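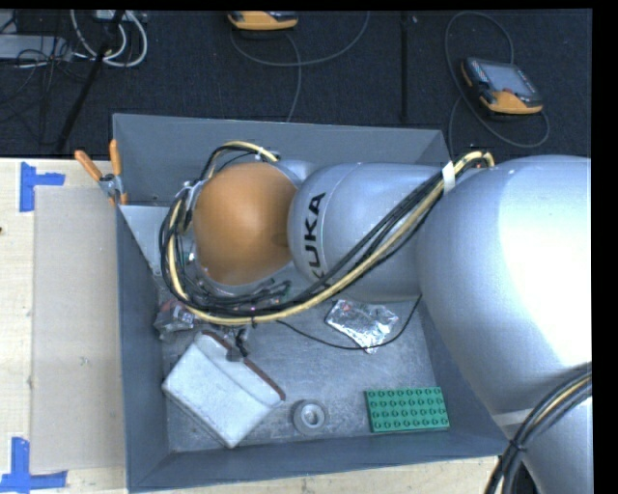 The Markska club's arm at work over the grey picking bin. The test objects change from one evening to the next.

Emptying the bin

The last train that gets everyone home leaves at 9.40pm, so the Markska robotics club starts packing up at nine. Before that there are two and a half hours, one robot arm and a list of jobs on the whiteboard that never gets shorter.

Markska is a student club at a technical college. It has 27 members this year, most of them in their first or second year of engineering, with a few from product design and one from the music course. What they are trying to do is easy to describe. A bin is filled with mixed objects, and the arm has to take them out one at a time and put them down without dropping or crushing any.

The job comes from the Kododeo, a student picking contest held each spring. Teams get 20 minutes at the bin. They see some of the objects in advance and meet the rest on the day. Points are given for each object moved and taken away for anything dropped outside the marked area. Last year Markska finished in the bottom half, having lost most of its time to a single bag of sweets that the gripper kept pinching and letting go.

Since then the club has worked mostly on awkward things. A green building-block plate is a good object to start with, being flat and stiff with an edge to find, although it is hard to get under when it lies against the floor of the bin. A small grey ring lying flat is worse, as there is so little of it to hold. Crinkled foil throws light back at the vision system and looks like a different object every time it is turned over. Clear plastic packaging is the one they complain about most. The software tends to see what is inside the packet and ignore the packet itself, then sends the gripper to the wrong height.

The arm is a KUKA, and new members spend their first month hardly touching it. They learn the handheld controller, the stop button and the rule that no one reaches into the bin while the drives are on. They also learn about cables. A thick bundle runs along the outside of the arm to the gripper, and every move has to leave it enough slack to bend and not enough to snag. The club lost three weeks in the autumn to a fault that came and went. It was a connector working loose whenever the wrist turned past a certain angle. The cure was a new tie and a longer loop, and the wrist is now limited in software as well.

The control program is called Lục, a name chosen by a member who has since graduated and kept by everyone after. The first version tried to recognise each object before picking it up. The present one cares less about what a thing is and looks for places where the fingers might close on it. If a pick fails, it tries another spot, and after three failures it moves on to something else and comes back later. That last change was made with the bag of sweets in mind.

Members log each attempt by hand as well as on the computer. The paper log stands at 1239 picks since September, of which roughly 800 were clean. The rest are marked with a letter: S for slipped, M for missed, T for took two at once. Reading back through the sheets is a dull job that goes to whoever arrives last, but it has been useful. It showed that a large share of the misses happened close to the bin walls, where the gripper had to come in at an angle. The team now practises with objects pushed into the corners on purpose.

Money is tight. The college provides the room and the arm, and Varnell, a local packaging firm, pays for spare parts and the entry fee. It also sends over boxes of its own products that have failed inspection, and many of those end up in the bin. Fingers for the gripper are printed in the design workshop. The current set is the eleventh, with a softer pad at the tip and a narrower profile than the ones used at the last contest.

A typical evening is slow. Someone tips the objects in and stirs them about. Someone else starts the run, and the others watch the screen or the arm, depending on which they trust. There are long gaps while the program thinks. When a pick goes wrong there is usually an argument about whether to blame the camera, the fingers or the code, and then the same pile is set up again as closely as possible and run once more.

The next job on the whiteboard is speed. At present a full bin takes a little over half an hour, which is too long for the Kododeo. Two members are working on shortening the path between bin and table, and a third wants to cut the pause before each pick. The rest are still on clear plastic.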